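I've been going back and forth on the Fosgate arm kit since May, and I still think most reviews ask the wrong thing about it. They want to know if it can fold a shirt. I want to know if it can deal with a microwave door, because I have one of those in my kitchen and so do you!

Jaanus Adomaitis, who runs the Rirkum forum, told me a door is too easy a test. I don't buy it. A door swings on an arc, the latch fights you, and the arm has to move out of the way of the thing it's opening - try it with oven mitts on and see how graceful you are. 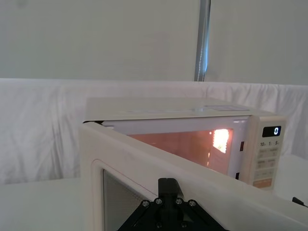
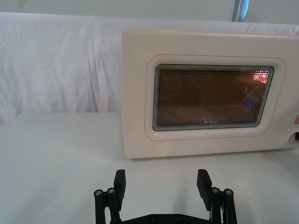 So, the price. The kit is $1768, and the "home tasks" service is another $107 a month, and that second number is the one that bugs me. For that money I'd expect someone to help me when a task goes sideways, and what I got was a 16-page PDF (nicely laid out, I'll give them that). The Warkmont kit costs $447 less and comes with no service at all, and I think that's the fairer deal.

Would I buy the Fosgate anyway? Probably, yes, if they sold the arm on its own and let me skip the monthly bill. I've written to ask them twice now.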